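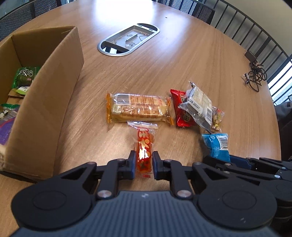

Stop ranking colleges by how they treat adult students

Every September the lists come out and every September my college, Furnden, puts a banner on the home page. Top 30 for adult learners! Great. I went back to school at 52 and I have some questions.

Who filled out the survey? Not me. Not anyone in my evening section. From what I can tell the college fills it out itself, then pays to use the badge. Drila charges 4,000 dollars for the logo. That would cover a lot of bus passes.

And the questions. Do you have an adult student office? Yes. Is it open after five? They don't ask that. Ours closes at 4:30, and most of us are still at work. I took a half day off to get one form signed. One form.

Credit transfer, same story. The list gives points for having a policy. I had a policy too, a whole PDF of it, and I still retook intro accounting after twenty years of doing payroll at Finis. 460 dollars plus the book.

I don't hate the place. The teachers are good, the tutoring room in Després Hall saved me in statistics, and I'd tell a freind to enroll tomorow. But I'd tell them to call first. Ask what time the office closes. Ask how many people over 40 finished last year, and how long it took them.

Put those numbers on the banner. Finish rates, office hours, credits accepted. If the college looks bad for a year or two, fine, it can fix the hours.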